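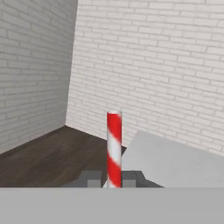

*Gripper camera view, simulated room. Striped pole between the open fingers.*

**September 13, 2019 – Teleoperation notebook, Reltero simulation bench**

Present: Maëlle Gagnon (operator), Lorne Ouellet (logging and review).

Purpose of the session: to record remote-control demonstrations of the approach and grasp on the striped pole, for the training set requested by Trininbridge. All work was done in the simulator. The physical arm was not powered.

Setup. The operator drives the gripper with the hand controller and works from the gripper camera only. The overview window was closed for the full session, as agreed with Kowalchuk, so that the operator sees what the learned policy will see. White brick walls and brown plank floor are unchanged from the previous scene file. Episode limit set to 800 steps.

Procedure followed:

1. Reset the scene and confirm that logging has started.
2. Bring the pole to the centre of the view before moving forward.
3. Advance with the fingers open. Stop when the pole is between the pads.
4. Close, hold for 14 steps, then lift.
5. Mark the episode as kept or rejected before the next reset.

Observations. Centring by eye is easier than expected against the pale wall. Depth is the harder judgement. M.G. reports using the white cap of the pole as her reference, watching its height in the view as the gripper comes in. L.O. would prefer that operators not rely on a single cue of this kind – the cap will sit differently once pole height is varied.

Several early attempts were rejected for closing too soon. These have been left in the log with the reject mark and should not be deleted. Gistley has asked to keep them for the failure classifier.

The controller drifted slightly to the left when released. The dead zone was widened and the drift did not return. Episodes recorded before the change are tagged "old dead zone".

Log total at close of session: 1,619 episodes, including rejects. Target remains 2,000 by the October review.

Open items:

- L.O. to add pole height variation to the scene file.
- M.G. to repeat the approach at slower controller gain and compare path length.
- Confirm with Trininbridge whether the lift is to be included in each demonstration or stored separately.

Entry by M. Gagnon, read by L. Ouellet.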